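Home | Archive | About | Money Stuff | House Stuff | Contact

The Drive Drawer

Wednesday, November 8, 2023

I spent most of October looking for one photo. It's a photo of a water heater label, which I needed because the water heater had opinions and the warranty people wanted the serial number in a picture taken before it started having them. I knew I had it. I knew it was on a flash drive. What I did not know was which flash drive, and in this house that is a bit like knowing your car is in Ohio.

So I did what I do every few years, which is dump every drive I could find out on a table and feel bad about it. They came out of the junk drawer, the glove compartment, two coats, and a mug. One had Ginham printed on the side, a company I worked for through one and a half reorganizations. One says Zeltik and I have never in my life dealt with anything called Zeltik. I assume it was in a tote bag at some conference and followed me home.

Then they all had to be plugged in, one at a time, and looked at. I recommend doing this with a drink. The first one held 2,873 files, and over 2,000 of those were the same vacation backed up again and again into folders named "backup," "backup new," and "USE THIS ONE." The vacation was four days long. We went to a lake. There are an upsetting number of pictures of the lake.

The Zeltik drive had a single PDF on it, a brochure for Zeltik. I read the whole thing and I still can't tell you what they make.

After that I got stricter. Anything I could identify went to the big external drive (a Trondia, which hums, and which I have decided to trust because I'm tired). Anything I couldn't identify got ten seconds of my attention and then got deleted. Dead drives went in a bag for the electronics recycling, and I felt nothing, except about the one shaped like a guitar.

What's left is a small crew of survivors, and they've been given a tray. A real one, with nothing else in it. The rule is that a flash drive is either in the tray or in a computer, and so far I've broken the rule only on days when I used a flash drive.
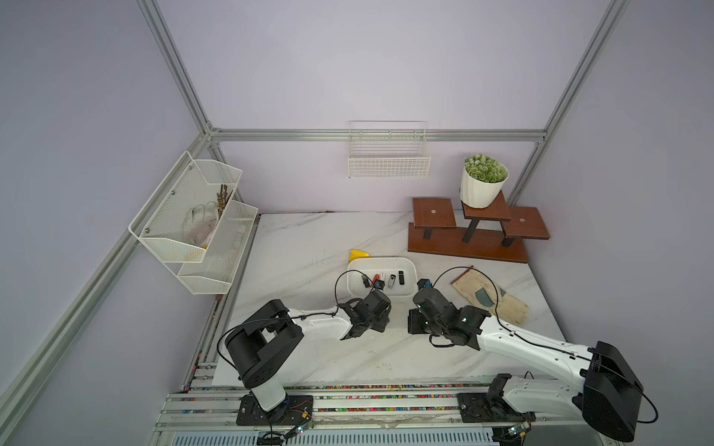 Six drives, one tray. The red one is taxes.

The wire baskets on the wall were supposed to be part of the system too. I had big plans for them -- one for cables, one for adapters, one for whatever those little rubber caps are that come with everything. You'll notice how that went. The two-tier one has a glove in it, and the one on the back wall has nothing at all, and I've come to like it that way. An empty basket means I could still get organized at any moment.

The plant is fake, before anyone writes in. I had real ones. We don't need to go over it again. The stand has three shelves and I own one fake plant worth displaying, so the other two are open if you know of any candidates.

A few notes, if you're going to try this at home:

Label them. I used a paint pen on the dark ones and it wore off in a week, so now I use those tiny string tags from the office supply place, and I take them off when they annoy me, and we're back where we started. Color is the better system. Buy them in different colors and write down which is which. Then don't lose what you wrote down. I keep mine on the inside of the closet door.

Don't buy the 55-pack just because it works out cheaper per drive. I had it in my cart. I got as far as the shipping page before I asked myself what sort of person needs 55 flash drives, and I didn't like how close the answer was.

Eject them properly. I never do, but I've read that you should.

As for the water heater label, I found it in the end. It was on my phone, between a parking garage sign and a screenshot of a soup recipe, and it's blurry. The warranty people are "reviewing" it. The shower is lukewarm on a good day, and I've been making the soup.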